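# Bisilum Table Set

Hi, and thanks for opening the readme! Bisilum is my collection of pictures of a toy kitchen table -- a placemat, a plate, some play cutlery and pretend food -- and it's the thing I've spent most of my evenings on since May. It started as a folder called "lunch stuff" and I still call it that in my own notes.

## What's in it

The full set is 3497 pictures, split across 24 folders. One folder is one sitting, so the lighting and the cloth stay the same inside a folder and can change a lot between them. I kept 400 pictures aside for testing (they're in `holdout`, please leave them there!) and 600 have labels I typed in by hand.

The labels cover these things:

- `plate` -- the round one
- `knife`, `fork`, `spatula`
- `banana`, `tomato`
- `milk`
- `mat`
- `stove_side` -- anything that lives over by the cooking area

I went back and forth on whether the mat should be a label at all. It's under nearly everything, so its outline is a pain to draw, but my friends at Loureiro wanted to know when a thing is on the mat and when it's next to it, so in it went. If the fork is half on and half off, I called it on.

## Laying the table

My rule of thumb was a plate in the middle and the cutlery on either side, slanted the same way as each other. After that I put the food wherever I felt like it. Some sittings are pretty tidy and some look like a kid got called away halfway through, and I like those better!

The mat goes down at an angle. I tried it square for the Jodow folders and every picture came out looking like every other one.

## Known problems

- The weave on the mat goes wavy at smaller sizes. If you're shrinking things, check it first.
- Close-ups can be soft. I left them in.
- In the Basen folders I mixed up `fork` and `spatula` more than once. I've fixed the ones I found -- send me the rest.
- Banana tips are green, so color-only sorting will do silly things.

## A few from the set

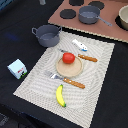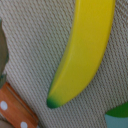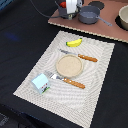
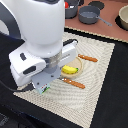
*Mat at a slant. The tomato is in the first picture, the fork in the third.*

Last updated: May

## Comments

**plumjar**
Is the milk labeled when it's off the mat too? I only see it in some of the label files.

**tindrum_k**
Found two more spatulas marked as forks in Basen, sending you the file names tonight.

**oat_and_rye**
The holdout folder unzips inside itself for me, easy enough to move but worth a fix. Love the mat!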